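Synchronising camera streams for a two-arm zip task in Prarnex

Updated Sep 12, 2023

Two arms working on one soft pouch need their camera streams on a single clock before the controller can use them. In Prarnex the sync node does this. The settings below are those of the Medine cell.

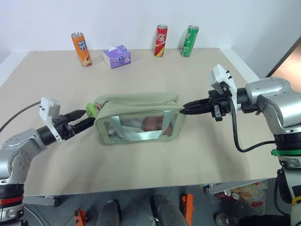
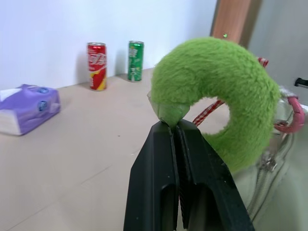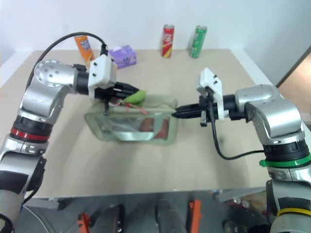
Head views first and last, wrist view between them.

Why not just pair each wrist image with the latest head image?
The latest head image may be a full period old, and during a fast pull the gripper moves several millimetres in that time. Pair by capture stamp.

1. Open sync.conf and set stamp_source to capture. The default, arrival, includes transport delay.

2. Set max_skew to 17 ms. Pairs further apart are dropped and logged.

3. Set buffer_ms to 220. A shorter buffer loses wrist images when the head stream stalls.

4. Restart the node and run prx-sync check. Let it collect 568 pairs — fewer gives a poor offset estimate.

5. Copy the reported offset into wrist_offset, with its sign, and run the check again. The residual should be under 2 ms.

If the residual drifts, check that both arm controllers take time from the same server. Gradham drivers before the September release ignore this setting.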